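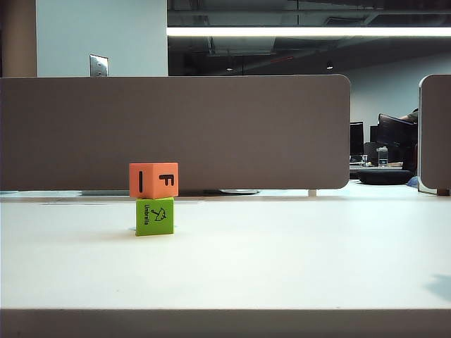
Subject: Re: [playgroup-resources] Foam alphabet cubes

An earlier message on this list asked:

> We're looking at foam cubes for the four-year-olds. The wooden
> ones are too loud on our floor and the corners chip. Does
> anyone have the foam kind with letters and pictures? Do they
> stack, and does the printing last?

We have had two sets at the Gorkum room since May. They stack well enough. The edges are rounded, so a tower leans sooner than it would with wooden blocks, and the upper cube can hang a bit over the lower one and still stay put. Our tallest so far is nine.

The faces are mixed. The orange one has a big black F on one side, and the green one has the word Umbrella in small letters with a line drawing of an umbrella next to it. Expect to see everything sideways half the time. The children turn the cubes around to find the right way up, and I let them.

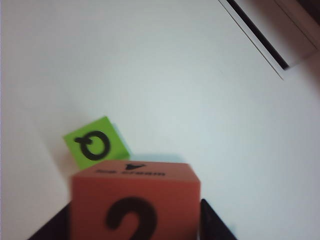 Posted by Vernon Lapointe to the playgroup-resources list

There are numerals as well – an orange-red cube has a large 2 on one face. The print on top of that one is much smaller and our group ignores it.

For cleaning I use a damp cloth and mild soap, then leave them on a towel overnight. Don't soak them. The colour has held up, but one green cube has teeth marks.

Ours live in a tub on the bottom shelf, and 11 fit in a layer. If you want to borrow a set before you buy, write to me off the list.

Vernon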